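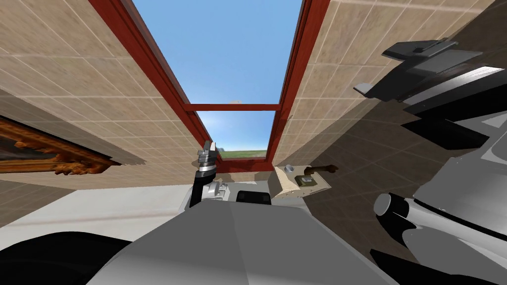 How to back a decorative screen panel with acrylic (and when not to bother)

Every seller of cut-out panels will tell you that backing one with acrylic takes an hour. I have yet to see it. Set aside an afternoon, and don't start until the paint on the panel has cured. "Dry to the touch" on a paint can is a sales claim as far as I'm concerned, and I wait a full week.

What you need
One MDF screen panel, painted or dyed
One sheet of opal acrylic, 4 mm thick
Screws and cup washers
A drill with a plastics bit
Masking tape, a pencil and a long straightedge

Is it worth doing at all?
If the panel hangs flat against a wall, I'd say no. You'll see a pale sheet behind the holes where you used to see a pale wall. Backing pays off when there is light behind the panel, or when you want to block the view through it. The Raltdale catalog shows backed panels on solid walls and calls it "depth." Maybe it looks that way in their showroom.

Cutting the sheet
Measure the panel yourself. The last one I bought, a Kindevance order no. 3493, was listed as square and wasn't. Cut the acrylic 4 mm short of the panel on every side so the edge stays hidden. Leave the protective film on both faces while you cut. Clamp the sheet to a flat board and let the saw do the work. Pushing it melts the edge.

Drilling and fixing
Tape over each hole position, mark it, and drill slowly with scrap wood underneath. Make the holes 2 mm wider than the screw shank. Acrylic moves with temperature far more than MDF does, and a tight hole will crack in the first warm spell. Peel the film from the inner face, lay the sheet on the back of the panel, and drive the screws until the washers just touch. Then stop.

Othmane Hegazy, who fits these for Ashour, uses double-sided tape and no screws. He swears by it. I took down a taped panel last April that had slid most of the way out of its border, so I'm keeping my screws.

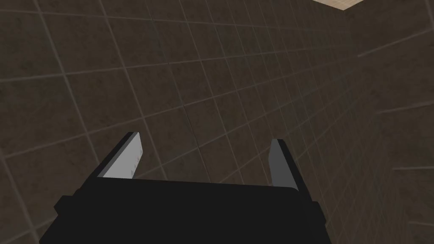 Can I glue the acrylic instead of screwing it?
You can, but I'd avoid it on anything wider than a cabinet door. Rigid glue won't let the sheet move, and the glue line usually shows through the cut-outs once there's a light behind it.

Adding the light
Stand the panel off the wall with spacers before you fix any LED strip. Dremden's instructions put the strip tight against the acrylic, and all that gets you is a row of bright dots. Try it with the strip held on by masking tape first, after dark, and move it back until the dots blur together.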